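News > Company > Press Releases

Tultlow Opens Its Home Teaching Program to More Households

LAKTHORPE, July — Tultlow is happy to announce that its home teaching program, which began with six households last winter, will grow to 188 before the end of the year. Families in Lakthorpe and nearby Winddale will be able to borrow a hand-held gripper, take it home, and show it the everyday jobs they would most like a robot to learn.

The idea is a simple one, and we have grown very fond of it. A person holds the gripper and does the chore with it, at their own pace and in their own room, while a camera on the tool records how the work is done. Those recordings are then used to train Nieminen, our household robot software.
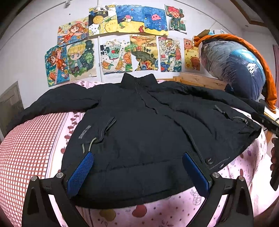
Clothing has been the most requested subject by far, and winter coats sit right at the top of the list. They are bulky, they slide, and every family seems to have its own firm opinion about the proper way to fold one — we would like Nieminen to learn from as many of those opinions as it can.

"A bedroom teaches us things our workshop never could," said Lama Masri, who leads the program at Tultlow. "People work around their pillows and their posters and all the things they love, and they are so generous in sharing that with us. I could watch these recordings all day, and some days I do!"

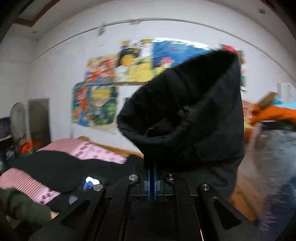
A black garment held up in the fingertips of a hand-held gripper.

Each household keeps the gripper for two weeks and gets a friendly first lesson by video call. Tultlow hopes to gather some 400 hours of clothing work in this round, with kitchen chores to follow. Sign-up opens Tuesday at the Tultlow office in Lakthorpe.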